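# Marking Out a Shared Work Surface

Project report, Nusrat Bandara
Course: Workshop Practice and Layout

## Background

The large work surface in the Gandby room is used by several groups. Before this project, objects were put down wherever there was space, and the next group had no way to tell where anything had been. Setups had to be repeated by eye. The task I was given was to find a cheap way to mark the surface so that a position could be written on paper and found again later.

I looked at three methods: painted lines, a printed mat and tape. Paint was ruled out by the room rules. A printed mat from Vuorinen was priced at 162, which was over my budget. Tape was left, and I bought 2 rolls for a total of 26.

## Laying the grid

The surface is brown and dark blue tape shows up well on it. I tried a pale tape first on a spare piece and it was hard to see from a standing position.

I ran the lengthwise strips first, then the crosswise ones. A helper held the far end while I pulled from the near end. We measured each strip from the one before it. I would do this differently now, as a small error in one strip gets carried into the next. Measuring every strip from the same edge would have kept the spacing more even.

The strips were pressed down with the side of a ruler. Stretching the tape while laying it made it pull back later at the ends, so we relaid those pieces without tension.

The lines are slightly uneven. For placing household-size objects this was good enough. The aim was to know which tile a thing belongs in, and a small wobble in the line doesn't change that.

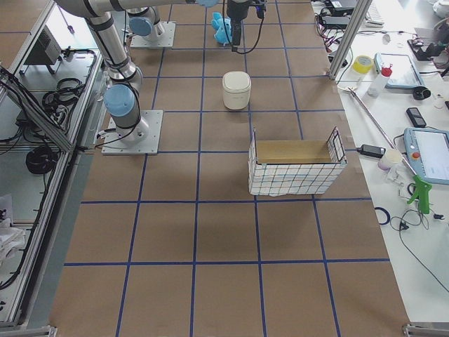

Why use tiles instead of marking a spot for each object? A spot only works for one object and one layout, and the tiles can be used again for any layout without adding new marks.

## Naming the tiles

Columns got letters and rows got numbers, counted from the near edge. I kept the names on a paper sheet and wrote nothing on the surface itself. People forgot which end was the start until I put a small drawing at the top of the sheet.

Each object is listed with its tile and one note if needed. Something small, like a plush toy or a white container with a lid, fits inside a single tile, so one name is enough. A basket can sit across a tape line. For those I first wrote both tiles, but this didn't say how far over the line the basket was. The final rule is to name the tile that holds the left near corner and then write "over" and the second tile.

## Test

I asked classmates to set out a layout from the sheet without help. They made 61 placements in all, spread over one afternoon in August. Most mistakes came from mixing up the row direction. The drawing was added after that, and the second version of the sheet is the one included in the folder.

Soft objects gave a different problem. A stuffed animal can be in the right tile and still face the wrong way. I added a column for direction, with "near," "far," "left" and "right" as the only choices.

## Problems still open

- Tape ends lift where people lean on the edge.
- The Ernon cleaner kept in the room leaves the tape sticky. Plain water on a cloth works better.
- The sheet has no way to show one object resting on another.

The Vernum group has asked to use the same naming on their own table. Their surface is smaller, so they will need fewer columns, but the letters and numbers can stay the same. I have left the rest of the second roll in the drawer for repairs.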